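3.2 仿真厨房中的示教采集

本节说明示教数据怎么来的。硬件端的动觉示教(直接握住末端拖动)见3.1,这里只讲仿真端,也就是遥操作部分。两者共用同一套任务描述,字段名也一致,方便后面混合训练。

遥操作设备用的是Pirico手柄,六自由度,握在右手,扳机控制夹爪开合。手柄位姿经Yeom中间件转成末端增量指令,再由逆解算到关节。没有做力反馈。试过一版振动提示,操作员普遍嫌吵,后来关掉了。控制频率10 Hz,记录频率相同,不做插值。低了点,但对台面操作够用,轨迹文件也小。

场景全部出自Nimasari厨房集,台面、吊架、橱柜的几何固定,可动物体的初始位姿随机。物体类别不多,瓶、罐、小家电、果蔬这几类,任务都围绕台面展开:靠近、抓取、移开、放回。每条示教开始前,机械臂先复位到台面上方的预备姿态,夹爪朝下,然后操作员按下侧键开始录。松开侧键即结束,不设倒计时。
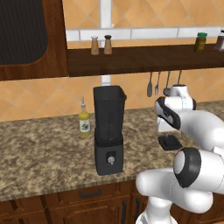 图3 仿真厨房,台面上有搅拌机和油瓶,白色机械臂夹爪朝下。

关于起始姿态多说两句。早期版本允许操作员从任意姿态起录,结果前几秒全是找位置的动作,晃来晃去,策略学到以后也跟着晃。统一预备姿态之后这个问题基本没了。代价是初始分布变窄,测试时如果从别处出发,成功率会掉。我们在训练时对起始关节角加了小噪声,补回来一部分,没有全补回来,详见4.4的消融。

操作员共6人,其中两人此前用过手柄类设备,其余没有。正式采集前每人有一段练习时间,练习轨迹不入库。练习内容很简单,把夹爪移到台面指定点上方,停住,合拢,张开,退回。做到连续几次不碰台面就算过。没过的当天不采,改天再来。实际上大家都过了,只是快慢不同。

视角问题。操作员看到的是仿真渲染画面,单屏,没有头显。深度判断主要靠影子和遮挡,比较吃力,尤其是夹爪挡住后方物体的时候。允许操作员在录制前切换视角,录制中不可切换,否则同一条轨迹里手眼对应关系会变,手柄往前推到底对应画面哪个方向,人容易乱。这一条是预采集阶段吃过亏才加上的,当时有不少轨迹中间会突然拐个弯,回放才发现是切了视角。

指令映射默认用相机坐标系,即手往左、画面里的夹爪往左。也提供基座坐标系选项,选的人少。平移缩放系数可调,转动缩放固定为一比一。接近物体时按住拇指键进入慢速档,平移缩放减半。慢速档的开关状态也写进了日志,后处理时可以用来粗分段:进入慢速档的时刻往往就是接近阶段的结束。不完全准,有人习惯全程慢速。

采集安排在六月,每次一小时以内,中间休息。时间长了手腕酸,轨迹质量下降得很明显,停顿变多,扳机误触也变多。质量标注由操作员自己当场打,分可用、存疑、废弃三档,存疑的再由另一人回放确认。

最终入库1000条,废弃143条。废弃原因里碰撞最多,其次是夹取后滑落,还有少量是扳机误触导致空夹。存疑的回放后都归入了前两档之一,不单列。废弃轨迹没有删,另存一份,5.2节训练失败检测器时会用到。
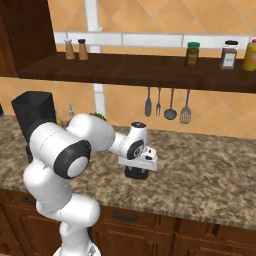 图4 同一厨房,夹爪闭合,未夹持物体,悬于台面上方,后方墙上挂有四件厨具。

夹爪状态的处理值得单独写一下。仿真里夹爪是连续量,手柄扳机也是连续量,但示教中操作员几乎总是一扳到底,中间值很少,而且多半是手抖。我们把它二值化,阈值取行程中点,再去掉过短的翻转。二值化后的模仿策略在抓取阶段明显稳定。直接回归连续开度的版本经常停在半开不开的位置,夹也不是放也不是。这一现象别的数据上也见过,不算新发现,记在此处供复现参考。

空夹,即指尖合拢而中间无物,需要和真正夹住物体区分开。光看指令区分不了,两种情况下指令都是“合”。判据用指间实际开度加接触标志:开度小于下限且无接触,记为空夹。极薄的物体会被误判,好在本集里没有这类东西。空夹本身不一定是失败,有些操作员移动途中习惯把手指合上,怕刮到旁边的瓶罐。所以标签只记状态,不记对错,对错由任务结束条件决定。

停顿裁剪。遥操作轨迹普遍有停顿,人在想下一步,机械臂就悬着不动。行为克隆对这种片段很敏感,容易学成原地不动然后再也不走。处理办法是删去末端速度低于阈值的连续帧,但夹爪翻转前后各保留一小段,给合拢动作留出时间。阈值对所有操作员统一,没有单独调。裁剪前后的对比放在附录B,裁剪后轨迹变短,策略卡死的情况少了很多。

与拖动示教相比,遥操作的动作更碎,平移和转动常常分开做,先移过去再转腕,很少同时进行。拖动示教的轨迹则是连在一起的,曲线光滑的多。这个差别在混合训练时会带来多峰:同一个状态,两种来源给出的动作不同。我们给每条轨迹加了来源标记作为条件输入,推理时固定为“拖动”。没有标记的版本会在两种风格间来回跳,表现为接近物体时犹豫。

对照系统Skasberg用的是键盘输入,逐轴移动,任务和场景与本文相同。它的示教更慢,优点是几乎没有误触。我们没有重新采集,直接用其配套轨迹,动作表示转换成末端增量后再训练。转换时旋转部分有一处符号约定不一致,已修正,早先预印版里那一行结果偏低就是这个原因,以本版为准。

数据格式:每条轨迹一个文件,内含关节角、末端位姿、夹爪指令、夹爪实测开度、慢速档标志、操作员编号、来源标记,以及渲染图像。图像可以由状态重新渲染,所以发布包里分带图和不带图两种,下载时按需要选。操作员编号经过打乱,与采集顺序无关。物体初始位姿单独存一份,回放必须先载入它,否则物体会出现在默认位置,夹爪就抓空了。

回放的确定性没有完全解决。同一条轨迹在同一台机器上重放,关节部分一致,物体接触后的位姿偶有偏差,瓶子类比较明显,放下时可能会倒。怀疑与接触求解的线程顺序有关,单线程下没再出现过,但慢。评测时一律用单线程,采集时用多线程。由此造成的不一致对训练的影响未单独测量,留待以后。

下一节介绍策略网络以及训练设置。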